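Plorkton Residential Services
Maintenance Request Log
Request 122: Intermittent loss of hot water, Building Kun, second floor

Status: Closed
Priority: Standard
Category: Plumbing, domestic hot water
Month opened: July

Summary of request
The resident of a second-floor apartment in Building Kun reported that hot water at the kitchen sink and shower turned lukewarm after a few minutes of use. The problem was most noticeable between 6:30 and 8:00 a.m. Cold water pressure was reported as normal. Two further apartments on the same riser later submitted matching requests, and these have been merged into this record.

Initial response
The resident was asked to confirm whether the problem affected every fixture or only one. The resident replied that the bathroom sink was also affected. A faulty shower cartridge was therefore considered unlikely as the sole cause, and the request was passed from the Plirnamwood office to the plumbing team.

First visit
The storage tank serving the building, a Ulis unit with a capacity of 400 gallons, was found to be holding its set temperature. No leaks were found at the tank or at the visible joints. The recirculation pump was running. Return line temperature was lower than expected, and the technician recommended a second visit during the morning period of heavy use.

Second visit
The second visit began at 6:15 a.m. The supply line left the mechanical room at the correct temperature. The return line cooled steadily over 30 minutes while the pump continued to run. The balancing valve on the second-floor riser was found almost fully closed. Maintenance records do not show when the valve was last adjusted.

Action taken
The balancing valve was opened to the position given in the building's plumbing schedule. The strainer ahead of the pump was removed, cleaned, and refitted. Air was bled from the highest point of the return line. The water supply to the second floor was shut off for part of the morning, and notice was posted at both entrances beforehand.

Follow-up with residents
All three apartments were contacted after the work. Two reported steady hot water at all fixtures. The third reported improvement in the kitchen but continued cooling at the shower. A worn mixing cartridge was replaced in that apartment under the same request, and the resident has since confirmed that the shower is working properly.

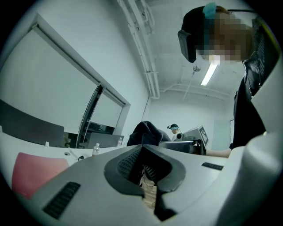

Closing notes
The valve position has been marked and added to the annual inspection sheet. The strainer is to be checked again at the next scheduled service. No charge applies to any of the three apartments.

Residents who notice a return of the problem should submit a new request and quote number 122. Please include the time of day, the fixtures affected, and whether the water cools gradually or all at once. Requests left by telephone after 5:00 p.m. are entered the following working day.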